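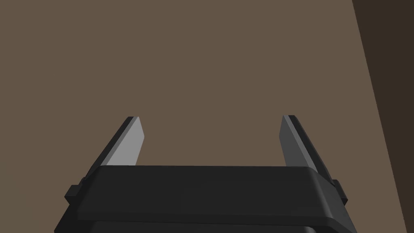 4. Picking tools from the wrist view

So the part we were most curious about was whether a policy could get by on the wrist camera alone. Our earlier setup, Skudent, had an overhead view too, and we'd gotten pretty lazy about relying on it. For this round I took it away and trained on 1,000 simulated demos (all in the same kitchen, with the clutter reshuffled each time), then ran 226 test episodes with the object named in plain text.

The thing I worried about most was orientation. We never rotate the wrist image to put "up" back where a person expects it, so the policy has to live with counters across the top and things seeming to hang off them.
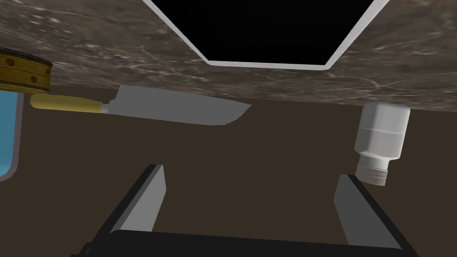 Drahomíra Říha thought we should flip every image before training and be done with it, and she asked why we'd make the network learn something a single line of code could fix. Fair question! I tried it her way. The flipped version learned faster early on, but it got confused whenever the wrist rolled partway through a reach, and we ended up with 67 failed grasps against 4 fewer for the raw images. That's a small gap and I wouldn't hang much on it, so we kept the raw images mostly for simplicity.

Knives were a pain the whole way through. The policy loves to go for the blade (it's big and flat, I get it), and adding more knife demos in October only helped a little. 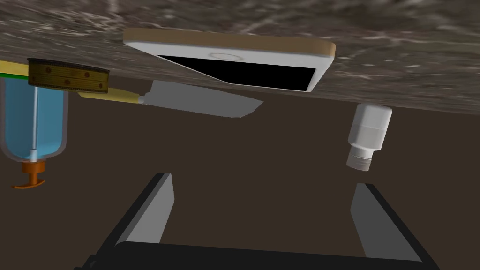
Figure 3. Wrist view in simulation with the gripper open; knife at left, white bottle at right.

Bottles went better, though the approach angle still wanders more than I'd like, and we come back to that in Section 5.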